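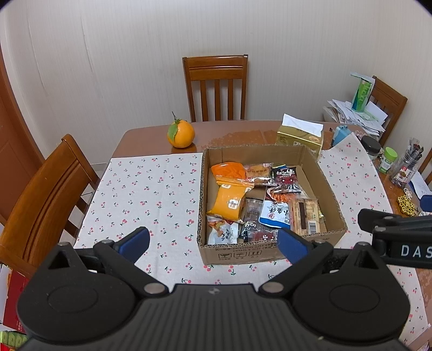 Snacks aus dem Karton – wie sortieren und wie lange haltbar?

Forum > Küche & Vorrat > Lagern

Zaluma
Montag, 21:40

Hallo zusammen, kurze Frage, muss morgen früh raus. Hab von meiner Schwägerin einen ganzen Karton chinesische Snacks bekommen, querbeet. Steht jetzt offen auf dem Esstisch, ist so ein brauner Wellpappkarton, Deckelklappen sind ab. Drin ist alles durcheinander: eine knallorange Packung, was Gebäckartiges in durchsichtiger Folie, eine schwarz-dunkelrote Tüte mit großen weißen Zeichen, und ein weiß-blauer Beutel, da steht 小鱼仔 drauf. Noch mehr Kleinkram drunter und dahinter.

Meine Fragen:
– Was ist 小鱼仔?? Auf dem Bild sieht es orangerot aus, ich tippe auf scharf. Kinder (4 und 7) essen mit
– Wie lese ich das Haltbarkeitsdatum, wenn auf manchen Tüten nur EIN Datum steht? Ist das abgelaufen oder hergestellt?
– Kann das alles zusammen im Karton bleiben oder riecht nachher der Kuchen nach Fisch
– Karton selbst: weiter benutzen oder weg damit? Vorne sind Glas, Schirm und Pfeile drauf, also wohl stabil??

Speisekammer hab ich keine, nur ein Regal im Flur neben der Heizung. Und die Tischdecke (die gute mit den Kirschen) brauch ich bis zum Wochenende wieder frei, da kommt Besuch.

Danke schonmal!

Trefor Wynne
Montag, 22:15

小鱼仔 = kleine Fischchen. Also Fisch, meist im Ganzen, mariniert, als Knabberei zwischendurch. Gibt es in scharf und in milder, und scharf ist da wirklich scharf. Bei den Kindern erst selber probieren. Wenn auf der Tüte irgendwo 辣 steht, dann scharf. 麻辣 ist scharf plus das Betäubende vom Sichuanpfeffer, würd ich einer Vierjährigen nicht geben. Gräten sind normal mit drin, weich, aber sie sind drin. Und Allergien im Blick behalten, bei Soja und Sesam sowieso.

Datum. Reihenfolge ist Jahr, Monat, Tag. Nach diesen Wörtern suchen:

生产日期 – Herstellungsdatum
保质期 – Haltbarkeitsdauer, also wie lange ab Herstellung
保质期至 – haltbar bis, dann ist das Datum schon das Enddatum

Steht nur ein Datum drauf, ist es sehr oft das Herstellungsdatum. Dann irgendwo im Kleingedruckten nach 保质期 suchen und dahinter die Zahl. 个月 heißt Monate, 天 heißt Tage. Beispiel: hergestellt im November, 9个月, dann hast du bis August. Das Datum selbst ist gern hinten an der Schweißnaht eingeprägt oder aufgedruckt und kaum lesbar, schräg unter die Lampe halten.

Der Haken ist: das gilt pro Tüte. Was auf dem Karton steht, sagt dir nichts über den Inhalt, falls die Schwägerin den nur zum Verschicken genommen hat. Würd ich sie mal fragen.

Lagern: ungeöffnet und dicht verschweißt riecht da nichts durch, kann zusammenbleiben. Sobald eine Tüte auf ist – Fisch in ein Glas mit Deckel, ab in den Kühlschrank, in ein paar Tagen aufessen. Gebäck in eine Dose, aber nicht in die gleiche wie irgendwas Gewürztes. Neben der Heizung ist schlecht. Fett wird da ranzig, merkt man zuerst am Gebäck. Schlafzimmerschrank unten ist besser als Flurregal, auch wenns komisch klingt.

Ich machs so, dass ich mit Edding das umgerechnete Enddatum vorne groß auf jede Tüte schreibe. Einmal alles auf den Tisch, eine halbe Stunde Arbeit, dann ist Ruhe. Was zuerst abläuft kommt nach vorne. Aufgeblähte Tüten ohne Diskussion wegwerfen. Wobei: manche Beutel sind absichtlich mit Gas gefüllt, das fühlt sich prall an wie bei Chips. Bei den Fischbeuteln, die eng anliegen sollen, ist prall ein schlechtes Zeichen.

Skerkness
Dienstag, früh

einfach Übersetzer-App draufhalten, fertig. Geht mit der Kamera, bei glänzenden Tüten spiegelts halt

Und Karton weg, zieht nur Silberfischchen an

Wilden
07:50

Zum Karton noch, weil das oben zu kurz kommt. Glas = zerbrechlich, Schirm = vor Nässe schützen, Pfeile = diese Seite nach oben. Das sagt nur, wie er transportiert werden soll, über die Stabilität sagt das garnichts. Ohne Klappen kannst du auch nichts mehr draufstapeln, der drückt sich an der Kante ein. Als offene Kiste im Schrank taugt er trotzdem. Silberfischchen nur wenns feucht ist, im Bad würd ich ihn also nicht abstellen.

Wenn du was Festes willst: Kunststoffbox mit Deckel, flach, damit man von oben alles sieht. Bei tiefen Kisten liegt das Zeug unten bis Ostern. Ich hab innen ein Stück Pappe als Trenner reingesteckt, süß links, herzhaft rechts. Den Kindern hab ich gesagt, links dürfen sie ran. Klappt meistens.

Zaluma
18:05

Super danke!! Schwägerin gefragt, Karton war wirklich nur zum Verschicken. Die orange Packung hat ein Datum an der Naht, hab 5 min gebraucht bis ich es gefunden hab. Fischchen probier ich heut abend, Kinder kriegen erstmal das Gebäck. Edding liegt bereit, Box kauf ich am Samstag.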